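Salamatu Oyelaran
June 2026

Thread on the pharmacist refusal bill, which goes to a floor vote next. I've read the whole thing and sat through both hearings, and most of what I'm seeing on here gets it wrong in one direction or the other.

The bill lets a pharmacist decline to fill a prescription on grounds of conscience. We already have that. It has been board policy in this state for years. What the bill changes is what happens after the pharmacist says no.

Under the current rule, a pharmacist who declines has to make sure the patient gets the drug another way. A coworker fills it, or the prescription is sent to another store, and the store has to know in advance who will object to what.

The bill removes the duty to transfer. Section 4 says a pharmacist "shall not be required to refer, transfer, or otherwise direct" the patient. The store has to post a sign. The sign doesn't have to say which drugs.

I think people should be able to refuse work that goes against their deepest beliefs. I've argued for that on here and lost followers over it. I don't think it follows that you can keep hold of someone's prescription.

Supporters say a transfer is a form of taking part. I take that seriously. If you believe the act is wrong, sending someone down the road to get it done doesn't leave you clean. I understand why a person would feel that.

But the prescription belongs to the patient. Giving it back, or pressing the button that sends it elsewhere, is returning something. A bank teller who disapproves of what I'm buying still has to let me close my account.

Now the practical side. Siltdale has one pharmacy. The next one is in Vernora, 74 miles round trip, and there's no bus. For a person in Siltdale, a refusal with no transfer means a lost day of work and a full tank of gas. Some people there don't drive.

In a city this is a nuisance. You walk to the next store. Almost everyone who testified for the bill in April lives in a city, and so do almost all the people who testified against it.
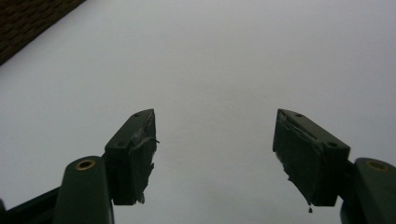
The exception was Hema Reddy, who has run the counter in Siltdale for a long time. She has an objection herself, to one class of drugs, and she opposes the bill.

Her testimony was short. She said she has an arrangement with the relief pharmacist, she's used it when she needed to, and her patients got what they came for. She said the duty to transfer is what lets her keep working there with her beliefs intact, because the town trusts that no one will be stuck.

A committee member asked whether she felt coerced by the current rule. She said no. He asked again in a different way and she said no again.

On the other side, the Sheehan amendment would have scrapped the conscience protection altogether. It failed and I'm glad. It would have put Reddy out of a job, and I can't see how Siltdale is better off with no pharmacist at all.

The fiscal note lists 2,135 licensed pharmacists in the state. It has no estimate of how many would use the new protection, and the sponsor's office told me they hadn't asked the board for one. I'd want that number before voting.

Isunier County sent a letter asking for a rural carve-out: keep the transfer duty wherever there are fewer than 2 pharmacies in a town. It's better than nothing. It also means a person's rights would depend on whether a chain store opens up the street.

What I'd support: put the current board policy into law, objection and transfer together. Make stores plan ahead so it never becomes an argument at the counter. Protect the pharmacist from being fired for objecting. That could pass with votes from both parties.

If you want to weigh in, call your own representative and mention Section 4 by number. Form emails get tallied by subject line and the staff don't read past it.

Replies are open. I've already heard that I'm a coward from both sides, so you can skip that one.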